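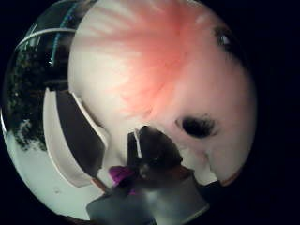
Window view

Sosano Encyclopedia of the Home
By the Sosano editorial staff
6 February 2018

This site uses cookies to remember your reading preferences. By continuing to browse, you accept their use.

A window view is the portion of the outdoors that can be seen from inside a room through a window. The term is used in home design, building appraisal and housing studies. It is distinct from daylight, which concerns the amount of light entering a room, although the two are often considered together. A room may be bright and have no view, as when the glass is frosted, or may have a wide view and remain dim, as when large trees stand close to the wall.

Views are commonly grouped by what occupies most of the window opening. The usual groups are sky, street, neighboring buildings, open land, water, and trees or other planting. Mixed views are the most frequent in towns. This article deals mainly with views of trees from ordinary living rooms, bedrooms and workrooms.

Parts of a view

A full view is generally said to have an upper, a middle and a lower layer. The upper layer is the sky. The middle layer holds trees, rooftops and distant ground. The lower layer is the ground nearest the building, including paths, lawns and fences. A person standing near the glass usually sees more of the lower layer than a person seated at the back of the room, for whom the sill hides it.

Foliage alters these layers. A tree in full leaf near the window may fill the middle layer and hide the sky entirely, leaving only small points of light between the leaves. Where the tree loses its leaves in winter, the same window may show a street or a neighboring house for part of the year. Evergreens give a steadier view but keep the room darker in the months when daylight is shortest.

Effect of the room

What is seen from indoors depends on the room as well as on the grounds outside. The height of the sill, the thickness of the wall and the width of the frame all limit the angle of view. Deep walls, found in many older houses, act as a tunnel and favor whatever lies directly ahead. Thin walls with narrow frames allow a wider angle.

Surface color also matters. White and other pale finishes beside a window reflect daylight into the room and soften the contrast between the bright opening and the wall around it. With dark finishes the contrast is greater, and the wall beside the window may look nearly black on a sunny day. The reverse effect occurs where the outlook is shaded by trees. The opening may then appear darker than the pale surfaces inside the room, especially when electric lighting is in use.

Furniture, boards and screens placed close to the glass reduce the view and cast shadows. Many household guides recommend that tall pieces stand against a side wall and that the space in front of the window be kept for low furniture. Desks are often set at a right angle to the window, which allows the user to look out without facing the light while working.

Window coverings

Curtains, blinds, shutters and films all change the view. Curtains hung beyond the sides of the opening leave the full width of the glass clear when drawn back. Curtains hung within the opening cover part of it at all times. Slatted blinds can be tilted to admit light while screening the lower layer of the view, and are common on the ground floor. Sheer fabric keeps the general colors of the outlook but removes detail.

Insect screens slightly darken the view and reduce its sharpness. In regions where insects are a seasonal concern, screens are often fitted in June and taken down in the fall -- a practice that also makes the glass easier to clean during the winter.

Measurement

No single method of measuring a view is in general use. Simple surveys record the contents of the window from one fixed seat in the room. More detailed surveys take readings from several positions and at both standing and seated eye height.

The Clakbridge housing survey, a local study often mentioned in household literature, recorded the outlook from 455 rooms in the town. Of these, 99 had trees as the largest part of the view from a seated position, and 57 had no outdoor view except the wall of another building. The survey did not ask residents whether they liked what they saw, and its results are limited to the question of what was visible.

A different approach was taken at Todorova House, a residential building in Clivley. Residents there were asked to draw the outline of the window and fill in what they remembered of the view, without looking. Trees were drawn more often than buildings, even in rooms where buildings took up the greater part of the glass. Parked cars were frequently left out.

Care and upkeep

Where a view depends on trees, it depends on their care. Light pruning can open the lower branches while keeping the crown. Heavy cutting may produce dense new growth that blocks the window more fully within a few seasons. In many towns, trees near a boundary or along a street may not be cut without permission, and the owner of the building does not always own the tree.

Glass is usually cleaned on an overcast day, when cleaning fluid dries slowly and leaves fewer streaks. The inner and outer faces are wiped in different directions, so that a remaining mark can be traced to the correct side. Dirt on the outer face is most noticeable in low sun and may be hardly visible at other hours. Sap and pollen from nearby trees are softened with warm water before wiping.

Birds may strike glass that reflects foliage. Closely spaced markings on the outer face reduce the danger. A single sticker in the middle of the pane has little effect.

Related terms

Borrowed view: an outlook over land or planting that belongs to another property.

Outlook: in property descriptions, the general direction and character of a view.

Sight line: the straight path between the eye and an object outside, used to plan the placing of furniture and planting.

See also: Daylight; Sill; Window covering; Window seat

Contact the editors | Copyright Sosano. All rights reserved. | Back to top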